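Égouttoir à vaisselle en fil métallique : comment vous rangez les mugs ?

Forum Cuisine et rangement > Vaisselle, évier, égouttoirs

perrine_du_78
Bonjour à tous. J'ai remplacé mon vieil égouttoir en plastique par un modèle en fil chromé, fond en grille plate et une rangée de tiges verticales. Pour les assiettes, rien à dire. Pour les mugs, je ne trouve pas de bonne disposition. Les tiges prennent de la place et les mugs un peu hauts ne tiennent pas droit. Je l'ai posé sur la table blanche à côté de l'évier, vers le bord du fond.

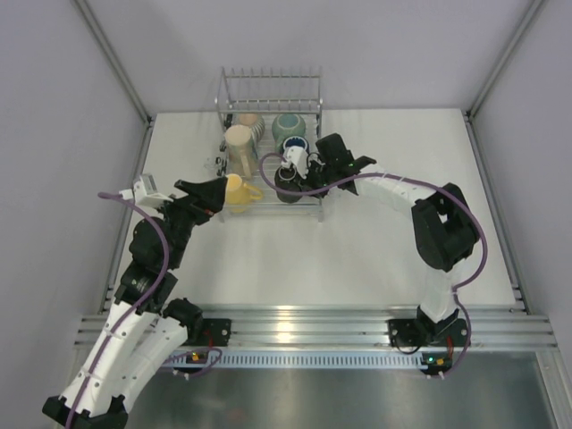

L'égouttoir avec six mugs, le beige haut est couché.

Le rayé et le vert sont au fond, le jaune et le gris foncé devant. C'est plein. Est-ce que vous les mettez à l'envers, couchés, penchés ? Et combien en passez-vous à la fois ?

Skudholm
À l'envers, toujours. Un mug couché garde de l'eau dans le fond, surtout s'il est haut. Le tien a l'ouverture qui remonte vers la gauche, donc l'eau reste dedans. Retourne-le ou sors-le.

galindo_b
Pas d'accord avec « toujours ». À l'envers sur une grille plate, les mugs à bord épais laissent une trace d'eau tout autour et l'air ne circule pas bien dessous. Je les penche contre les tiges, ouverture vers le bas mais en biais. Ça sèche mieux chez moi.

Skudholm
Penchés, ils glissent dès qu'on en retire un. J'ai perdu 2 anses comme ça en mars. Depuis, tout est à plat, à l'envers, et je passe un coup de torchon sur le bord.

perrine_du_78
J'ai essayé penché hier soir, avec les tiges derrière. Le bleu et blanc tient, le gris foncé non, il part vers l'avant. L'anse gêne aussi selon le côté où on la tourne.

Sarahí Ocampo
Tourne toutes les anses du même côté, tu gagnes de la place. Et ne mets pas les mugs ronds à côté des ronds, alterne avec un droit. J'en lave 12 par jour (on est nombreux) et je fais trois tournées de 4. Je sais que ça paraît long, mais les premiers sont secs quand j'arrive aux derniers.

galindo_b
Trois tournées, je n'aurais pas la patience. Un égouttoir à deux étages règle la question.

Sarahí Ocampo
Il faut la hauteur sous le meuble. Chez moi ça ne passe pas.

Prostinness
Même genre d'égouttoir ici, fil métallique et tiges en peigne au fond. Je n'y laisse que le léger, gobelets et petites tasses, et les mugs lourds restent à côté sur la table. 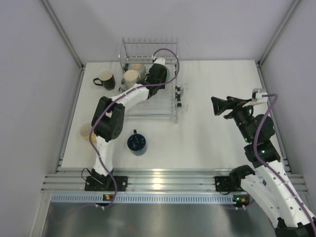

On peut aussi glisser dessous un torchon plié en deux, on le change le soir. L'avantage est que le panier ne bascule pas quand on le charge d'un seul côté. L'inconvénient – il faut de la place libre à gauche ou à droite, et tout le monde n'en a pas. Avec un évier coincé dans un angle, oublie.

perrine_du_78
J'ai de la place à gauche, je peux essayer. Par contre, les mugs sur le torchon, tu les mets à l'endroit ou à l'envers ?

Prostinness
À l'envers tant qu'ils sont mouillés, à l'endroit une fois essuyés. Je les range ensuite quand j'ai le temps.

Skudholm
Donc tu essuies. Autant essuyer tout de suite et se passer d'égouttoir.

Prostinness
J'essuie deux mugs, pas toute la vaisselle. Ce n'est pas le même travail.

galindo_b
Question pour perrine : le chrome, il tient ? Le mien, acheté chez Perier, a commencé à piquer aux soudures au bout d'un an. Eau très calcaire ici.

perrine_du_78
Trop tôt pour le dire. Je le passe au vinaigre blanc dilué une fois par semaine et je le sèche. Pour les mugs, je vais faire comme Sarahí pour les anses et en laisser quatre dans le panier, les autres sur un torchon. Je vous dirai ce que ça donne pour le beige haut.

Sarahí Ocampo
Le beige, mets-le dans un angle, c'est là qu'il bougera le moins.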